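Search Vutetow
Type and press enter

Sunee Phuthong
A short thread on fasting, for those who asked.

1/ I started skipping lunch on fast days when I was 30. I did it badly. I spent the hour watching the clock and thinking about noodles, and then I called it prayer.
12 replies

2/ Panya Wiriya leads our group at Boonchu. He told me to pick one psalm and stay with it through the whole hour. I picked Psalm 63. I still use it.

3/ You don't have to read well. You don't have to feel anything. Read it slowly, stop at a line, read it again. If you drift off, go back to the top.
4 replies

4/ Some people can't skip food. If you take medicine, are pregnant, or have trouble with eating, please don't. Give up the phone for the hour. Panya is 71 and does it this way now.

5/ Isaiah 58 is worth reading before you begin. The fast there is about sharing bread and taking in the poor. We put our lunch money in an envelope and it goes to the Stultberg kitchen in October.
9 replies 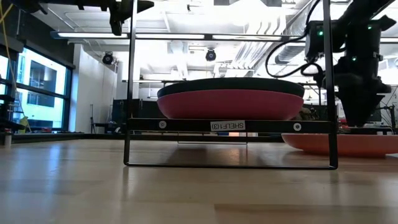 Photo: Brerkuvell

6/ Someone asked what to do when the hour is over. Say thank you and eat something plain. Don't tell everyone at work.

7/ Someone else asked if one hour is long enough. I kept to one hour for years before I tried a full day. Start there and see how it goes. I'll post the list of psalms we use when I've typed it up.
70 likes · 30 shares

Contact | © Vutetow | Back to top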